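Gating wrist frames before segmentation in Jostico

This page covers the blur gate and the stream selector in the perception node. It assumes the driver is running and both streams are publishing with hardware timestamps. If they are not, finish the time sync page first.

## 1. Set the buffer

The selector holds recent frames from each stream and picks a pair on request. Open `perception.yaml` and set:

```
selector:
 buffer_ms: 2000
 max_pair_skew_ms: 51
 fallback: fixed
```

`max_pair_skew_ms` is the largest allowed time difference between the wrist frame and the fixed frame. Pairs over the limit are dropped silently unless `log_drops` is on. Turn it on while tuning.

## 2. Compute the sharpness score

The score is the variance of the Laplacian on the grayscale image, after downscaling by two. A low score can mean motion blur, but it can also mean there is little texture in view. A plain white surface held close to the lens scores low even when the arm is parked. For that reason the gate uses two inputs:

- the sharpness score
- the joint speed at the frame timestamp, interpolated from the state topic

A frame is rejected only when the score is under threshold and the joint speed is over `still_speed`. Low score with low speed is passed on and tagged `low_texture`.

```
gate:
 min_score: 69
 still_speed: 0.02
 min_run: 3
```

`min_run` is the number of consecutive good frames needed before the wrist stream is trusted again after a rejection.

## 3. Check the streams side by side

Run `jostico view --pair` and step through the buffer with the arrow keys. 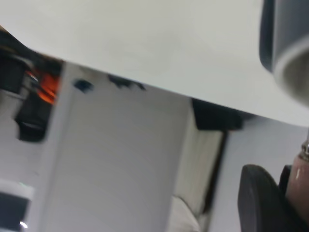
Wrist stream first, fixed stream second.
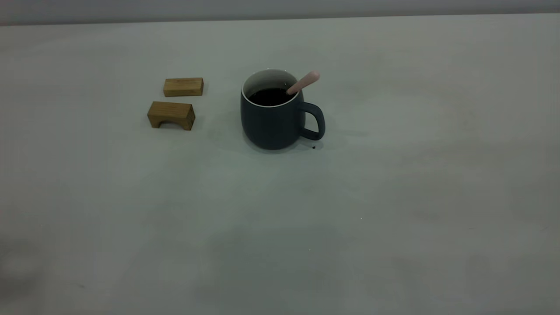
Jaruwan Pongsiri asked whether the gate could be dropped and the fixed stream used for everything, given that object masks come from it most of the time anyway. It can, for coarse pose. Set `fallback: fixed` and `wrist_enabled: false`. Grasp refinement will then be skipped, and the planner will widen its approach margin to the value in `coarse_margin`.

## 4. Tune the threshold

1. Park the arm and record scores for one full buffer.
2. Run the approach motion at normal speed and record again.
3. Plot both sets with `jostico plot scores`.
4. Place `min_score` between the two groups.

If the groups overlap, lower the exposure time before touching the threshold. Raising `min_score` alone mostly produces long gaps in the wrist stream, and the selector will report `STALE` when the gap exceeds `buffer_ms`.

## 5. Restart the node

Parameters under `gate` reload live. Parameters under `selector` do not, and the node must be restarted:

```
jostico restart perception
```

Confirm the loaded values with `jostico params gate selector`.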